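Open day at the Silside furniture works

We got to Silside just after 10 a.m. in February, 20 of us on the bus from Cliltaven. Erdal Uysal met us at the gate and split us into two groups.
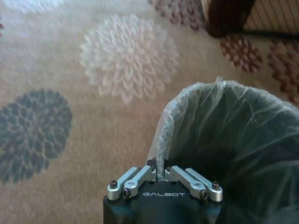

The sawmill came first. Boards are stacked outside under a roof for a year, then go into the kiln at 42 degrees. Rodari, the firm that built the kiln, still services it.

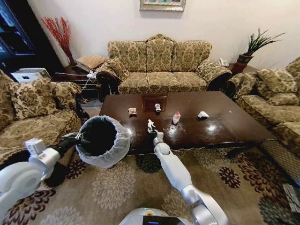

Canan Karakaya runs the finishing shop and took our questions on inlay. She cuts the border strips first and fits the center panel to them. On a dark coffee table she likes a border in a lighter reddish brown, so the panel still shows under a glossy top. Each top gets sanded by hand between coats.

Lunch was soup and bread in the canteen, paid at the door. 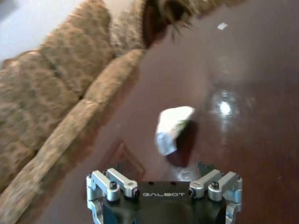
After lunch we saw the Tan workshop, where chairs are repaired. They took in 243 last year and 92 were dining chairs. The glue smell is strong, so bring a sweater and stand near the door.

The bus left at 3:30 p.m.
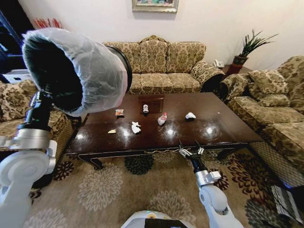 Getting there

Park behind the sawmill. The front lot is for trucks.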